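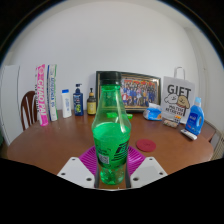 A soda bottle made of clear green plastic. The black screw cap has ribs around its side.

Parts of a Soda Bottle
Hurnik Science Pages for Young Readers
By Vega Quintana
Updated 10/6/24

A soda bottle is a pressure container. It holds a liquid, and it also holds a gas that is trying to get out of the liquid. Almost every part of its shape is connected to that gas.

The gas

The gas in soda is carbon dioxide. It is the same gas you breathe out. At the factory, cold water is mixed with carbon dioxide under pressure, and some of the gas dissolves. Dissolved means that it spreads out in the liquid in pieces too small to see, the way sugar does in tea. As long as the bottle is closed, most of the gas stays dissolved. A little of it collects in the space above the liquid and pushes on the walls, the cap and the bottom.

You can feel this push. Squeeze a full soda bottle that has never been opened. It is hard. Squeeze a full water bottle of the same size. In most cases it is softer.

The plastic

Most soda bottles are made from a plastic called PET. The letters stand for polyethylene terephthalate (say it: polly-ETH-uh-leen ter-uh-THAL-ate). PET is light, it is clear, and it does not shatter like glass when it is dropped. Color can be added to it before the bottle is made. A green bottle makes the drink look green even if the drink inside has no color at all. To find out the real color of a drink, pour some into a container that is white inside.

A PET bottle begins as a small, thick tube called a preform. The preform looks like a test tube with screw threads at the top. A machine heats it until it is soft, places it in a mold and blows air into it. The plastic stretches outward until it touches the mold, then cools and keeps that shape. The threads are not stretched. They are already full size on the preform, and they are the thickest, stiffest part of the finished bottle.

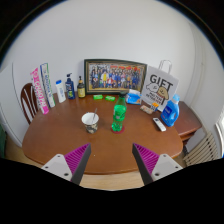
The narrow part at the top is the neck. Below it the bottle widens into the shoulder, and below the shoulder is the body. The label usually goes around the body, where a machine can wrap it smoothly.

The space between the top of the liquid and the cap is called headspace. A new bottle has a small headspace. Each time some of the drink is poured out, the headspace grows. When the cap goes back on, gas leaves the liquid and fills this space until the pressure is high enough to stop more from leaving. A larger headspace takes more gas to fill. For this reason a bottle that is almost empty goes flat sooner than one that is almost full.

The cap

The cap has threads on the inside that match the threads on the neck. Turning the cap pulls it down tight against the rim. Ribs on the outside give fingers something to grip. Try turning a smooth jar lid with soapy hands, then a ribbed cap, and compare.

Many caps have a ring at the bottom joined by tiny plastic bridges. The bridges break the first time the cap is turned. The ring stays on the neck, and a broken ring tells you that the bottle has been opened before.

When a cap is loosened, the pressure in the headspace drops quickly. The gas rushing out makes the hiss. Bubbles then form in the liquid, mostly on rough spots on the walls.

The base

Gas under pressure pushes equally in all directions. If the bottom of a soda bottle were thin and flat, the push would make it bulge outward, and the bottle would rock on the bulge. Early plastic soda bottles had a round bottom set inside a separate plastic cup, which let them stand up. Later bottles were molded with feet. The feet are hollow lobes with valleys running between them. The valleys curve like parts of a ball, a good shape for resisting pressure, and the lobes touch the table. 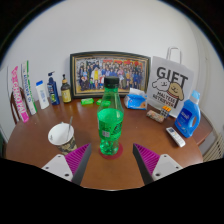

Photo: Tusirness / Hurnik Science Pages

The coaster

A coaster is a flat piece of material placed between a drink and a table. It protects the table from water. The water does not come through the plastic. Air contains water vapor, a gas you cannot see. When this vapor touches a surface that is cold enough, it turns into liquid drops. The change is called condensation. On a cold bottle the drops run down the side and collect around the feet. Water left standing on a wooden table can mark the finish.

Paper cups

Paper soaks up water, so a cup made of plain paper would soon leak. Most paper cups for drinks have a very thin coating on the inside, often plastic. A cup is open at the top and has no pressure to hold in, so its walls can be much weaker than the walls of a bottle. Soda poured into a cup starts losing its gas right away. Stirring it with a spoon makes the gas leave faster.

Test it

You need a closed bottle of soda, two coasters and a refrigerator.

1. Keep the bottle in the refrigerator overnight.
2. Dry the outside with a towel and stand the bottle on a coaster, in a room at 68 degrees Fahrenheit if you can.
3. Wait 30 minutes. Do not open the bottle.
4. Lift the bottle and look at the coaster. Write down what you see.
5. Do the test again on the second coaster with a bottle that has been in the room all night.

Repeat the test on a rainy day and compare your notes. Damp air holds more water vapor than dry air at the same temperature.

Words to know

Carbonated: containing dissolved carbon dioxide.
Condensation: the change from water vapor to liquid water.
Headspace: the space above the liquid in a closed container.
Preform: the small tube that is blown into a bottle.
Pressure: the amount of push on each bit of a surface.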